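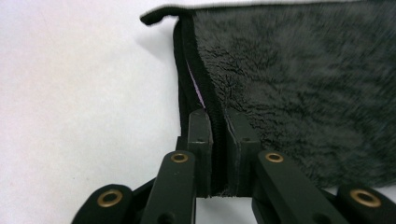 Chapter 9
Pile Fabrics

In this chapter
How a pile fabric is built
Cut pile, loop pile and raised pile
Fiber content and moisture
Laundering, drying and storage
Key terms and review

A towel, a bath mat, a corduroy jacket and a velvet curtain do different jobs, but they belong to the same family. Each has a flat base, called the ground, and a second set of fibers or yarns that stands up from it. The part that stands up is the pile. Most of what a customer notices about one of these fabrics, including how soft it feels and how much lint it leaves behind, comes from the pile. Most of what decides how long it lasts comes from the ground.

Chapter 8 covered plain, twill and satin weaves, where all the yarns lie close to the surface of the cloth. You will need the terms warp, weft and selvage from that chapter. If you have skipped ahead, read the first section of Chapter 8 before going on.

Opening case: The Buenaventura

The Buenaventura is a small hotel with a swimming pool and a laundry room in the basement. One August its laundry supervisor, Cherry Mae Mercado, ordered 400 new pool towels from a supplier called Bornine. The old towels were cotton terry. The new ones were a polyester and nylon blend with a long, soft pile, and they cost less per piece.

Guests liked them for the first few weeks. Then the complaints began. The towels felt greasy, and guests said they pushed water around on the skin. Mercado checked the wash records and found that the night crew was still using the cotton program, with a full dose of fabric softener and a high-heat dry. She asked Sota Higuchi, a technician at the Julent testing laboratory, to look at two towels, one from the shelf and one that had never been washed.

Higuchi found a coating of softener on the pile of the used towel. He also found that the tips of many fibers had fused together – a sign of too much heat. The ground fabric was sound in both towels. His report recommended dropping the softener and drying on low. It also noted that the fused fibers could not be repaired.

As you read the chapter, think about what Mercado could have asked the supplier before she placed the order. We return to the case in the review section.

9.1 Ground and Pile

Pile can be added to a ground in several ways. In a woven pile fabric, an extra set of yarns is worked in on the loom. Terry cloth is made this way, with extra warp yarns held slack so that they form loops. Corduroy uses extra weft yarns, which are cut after weaving and brushed upright. In a knitted pile fabric, the extra yarn or loose fiber is fed in as the loops of the ground are formed. In a tufted fabric, needles punch yarn through a finished ground. Most carpet is tufted.

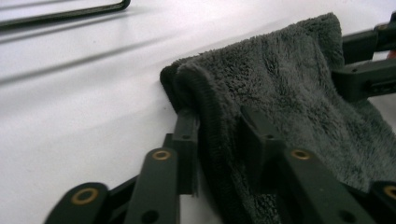 Figure 9.1 Dark gray fabric with a shaggy pile. The fold shows how the surface changes at an edge.

Fleece is a special case. The cloth is usually knitted first, and wire brushes then pull fibers up out of the surface. This step is called napping. Strictly speaking, a napped surface is a nap and a separately added one is a pile, but the trade uses both words loosely, and so do care labels.

Pile height is measured from the top of the ground to the tip of the pile. Density is the amount of pile in a given area. The two should be read together. A tall pile with low density falls over and shows the ground when the cloth is bent, while a short, dense pile stays upright under pressure. You can check this in a store by folding the fabric back over your finger. If you can see the ground easily along the fold, the density is low. 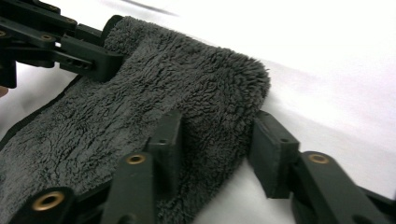

Edges need attention too. A pile fabric that is cut and left raw will shed along the cut, and a woven one may fray. Makers deal with this by hemming, binding or overlocking. Hems on thick pile are bulky, so the pile is sometimes sheared near the edge before stitching. A bound edge lies flatter, although the binding may shrink at a different rate from the body of the towel and cause puckering.

Sample sizes matter when you compare edges. In one classroom project, students at the Nullier trade school inspected 1,244 used towels and sorted them by type of damage. Loose hem stitching was the most common fault. Worn pile came second, mainly in the middle third of the towel.

Before you move on to Section 9.2, collect a few scraps of pile fabric from home. Label each one with its fiber content if you know it. You will use them in the water drop test.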